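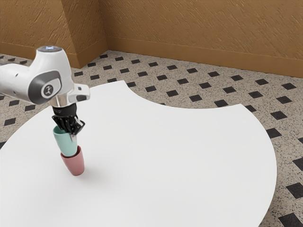 4.2 Colour of the cup and the amount drunk

The main trial at Stodcombe was designed to test cup size, and colour was added late, after the August pilot. Staff in the pilot had told us that residents picked out certain cups from the trolley and left others, and that this seemed to have little to do with how much the cups held. We therefore recorded cup colour at each drinks round as well as the volume served and the volume left.

Thirty-four residents took part across the two houses, Fleda and Dunleavy. All were able to drink without help and none was on restricted fluids. Drinks were served at the usual times, and each resident was given the same kind of drink they would normally have had. Every cup was filled to 300 ml by jug. What was left was poured into a measuring cylinder in the kitchen and written down before washing up. Drinks that were spilt, shared or poured away by visitors were left out of the analysis. Residents who asked for a second cup were given one, and the second cup was recorded as a separate serving.

Colour was treated as a simple grouping: green, red, or white. We did not try to match the cups for lightness, and the groups are wider than the names suggest. "Green" covered anything from a dark bottle green to a pale teal green, and "red" took in muted pinkish reds as well as brighter ones. A pale teal green cup over a muted pinkish red one, as in Figure 3, would count in our records as one green and one red, with no note of how strong either colour was. Khan and Hennessy, who coded the cups separately, disagreed mainly over the paler shades. Where they could not settle a case it was passed to a third coder.

Residents drank more from red cups than from white ones at the mid-morning and mid-afternoon rounds. The difference was small but it held in both houses. At breakfast there was no difference that we could find. Green cups fell between the two, with a good deal of spread, and we would not want to make much of their position. In Fleda, green cups did almost as well as red; in Dunleavy they were closer to white.

Part of this may be down to the tables. Fleda has dark wood tables in its dining room, while the tables in Dunleavy are covered with a light cloth, and a pale cup is harder to pick out against a light surface. Achterberg raised this in her notes on the pilot and suggested plain dark mats for the second phase. These were used for the final two weeks in Dunleavy only. Intake from white cups went up a little in that time, although the weather had also turned warmer and the effect cannot be separated from it.

The time a drink was left in front of a resident mattered more than colour did. Cups cleared in under 90 minutes were more often left half full, whatever their colour, and several residents were seen to start drinking only when the room had gone quiet. Staff at Stodcombe clear between rounds to make space for the next trolley. Changing that habit would cost nothing in equipment but would need more table space than either house has at present – a point made to us more than once.

Three residents refused cups of one colour throughout. Two of them would not take white cups, which they said belonged to the hospital, and one would not take red. Their servings were kept in the main analysis, and taking them out does not change the order of the groups.

We also looked at daily totals against a target of 2000 ml. Few residents reached it on any day, and cup colour at a single round had no clear bearing on whether they did. Drinks taken in bedrooms were reported by the residents or their families and were not measured, so the totals should be read as low estimates. The Lusby method for correcting self-reported intake was considered, but it depends on a weighed sample that we did not have. The totals for each house are given without correction in the next section.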